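Tips for a two-arm bench cell at home

Build the frame first and the arms second. Ours started as a Uvurberg shelf kit, and most of it got swapped for aluminum extrusion by May. Bolt both arms to one rail across the front so they can't drift apart. Tighten the plates, run the arms for up to 20 minutes, then tighten again.

Paper the walls. A busy pattern is fine, and leftover rolls cost next to nothing. Wipe the floor with a damp cloth – spray cleaner leaves streaks.

Leave slack in the cables. Reach each arm to its farthest corner, add a hand's width, and only then tie anything down. Purple cable is easy to spot against black parts.
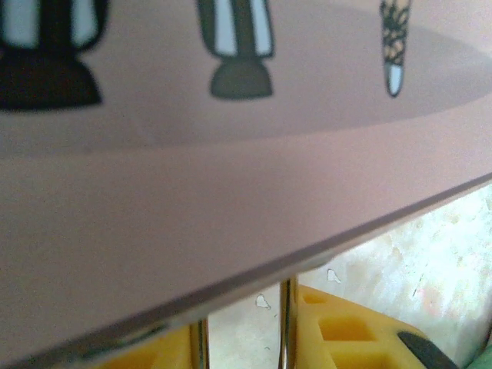
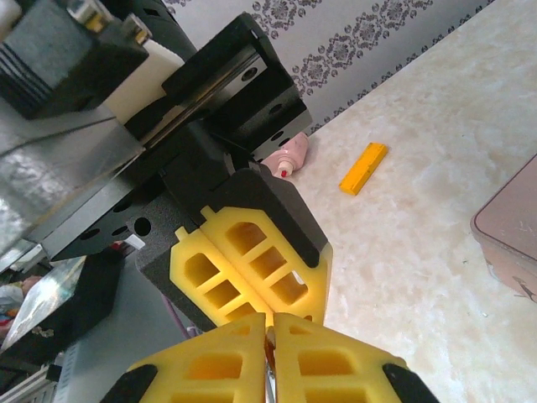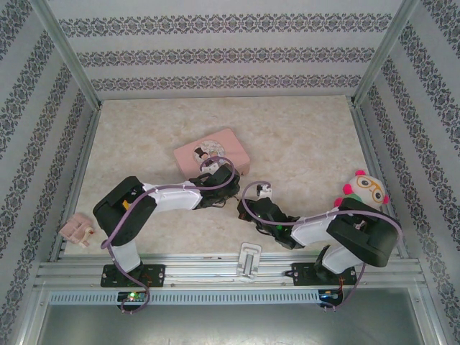 Two arms on one rail, yellow lattice fingers, marbled floor.

Check the finger screws every 34 hours of running. Polyxeni Antoniadis uses a drop of Clarnent thread glue on hers and it holds well, but go light or you will never get them out. Keep four spare screws taped inside the lid of the tool box.

Label both ends of every cable before you close up the back. Turn the power off at the wall before reaching in – the switch on the supply is not enough.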